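Getting a Kitchen Robot Program to Behave - What Works for Me

I run all my kitchen routines in the simulator first, and so should you! It costs nothing to drop a virtual mug. I use Laltell for the planning and Uletti for the arm control, but these tips should carry over to whatever you've got.

Start with the wrist view. If your planner can't tell a bare wall from a work surface, fix that before you ask it to pick anything up. Then check the wide view and read your object list against it - apple, mug, pan, bowl, the lot.

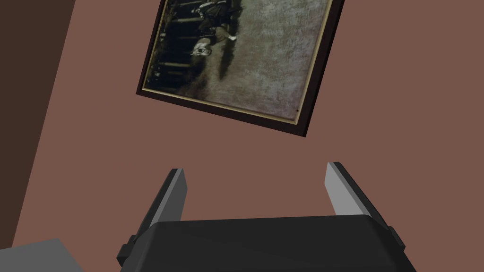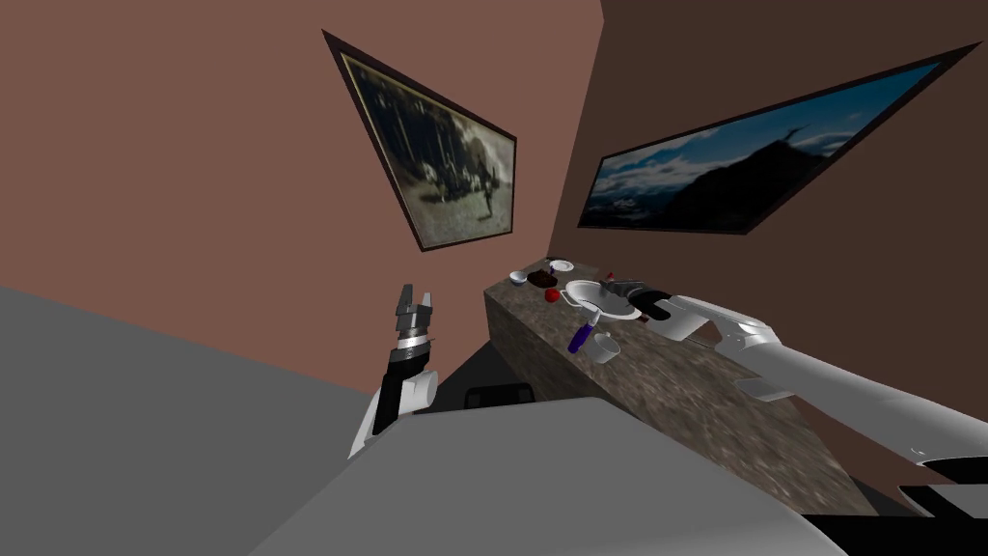

Set the clearance around handles bigger than you think you need. I use 3 inches for a pan handle (yes, it's a lot) and tighten it later. Plan each arm by itself before you let both move at once, and save every settings file under a new name. I lost a whole July weekend to overwriting mine.

Zarurora wrote in to say the clearance tip helped, but that slowing the arm to 30 percent near the counter helped more, and that 18 test runs in a row is a better bar than the 7 I used to suggest. Fair enough, I've switched to 18 too. Just change the random seed between runs, or you're testing the same run over and over.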